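Brick Sorting - Gallery

Posted 3 December 2024 by Divya Venkataraman

Quick one, sorry for the short captions, the rest of the notes go up when I get a minute. We're sorting the whole Karance lot by color before it gets split up for the building tables. 58 bags came over from Stuvow in October, all mixed, some of them with sand in the bottom. Ewan did the blues and greens already. Orange is up now.

1. Orange, blue tray
Studs, flat plates, a long one lying diagonal. All sizes in together for now - size sorting comes after color. The shallow trays with the lip are so much better than the old tubs, you can see whats in them.

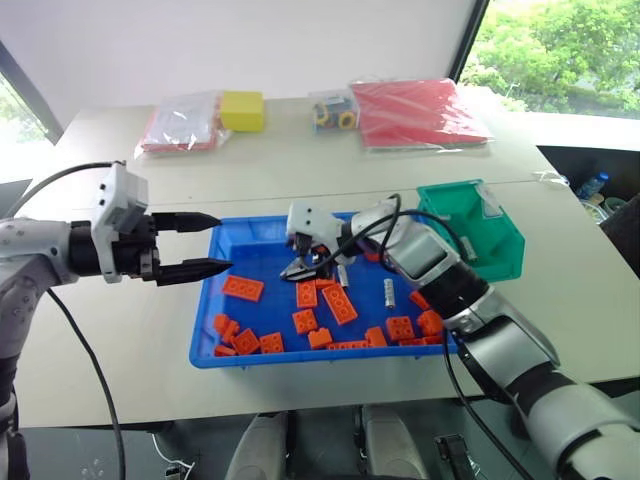
2. Still to come
Reds and yellows, pictures when they're done. Gunther Böttcher has the labels, 6 per color, please dont write on the trays themselves.

3. Missing bits
Short on long plates in every color so far. If you have any at home from last year bring them back - no questions asked. Wheels and windows go to Imke, seperate box.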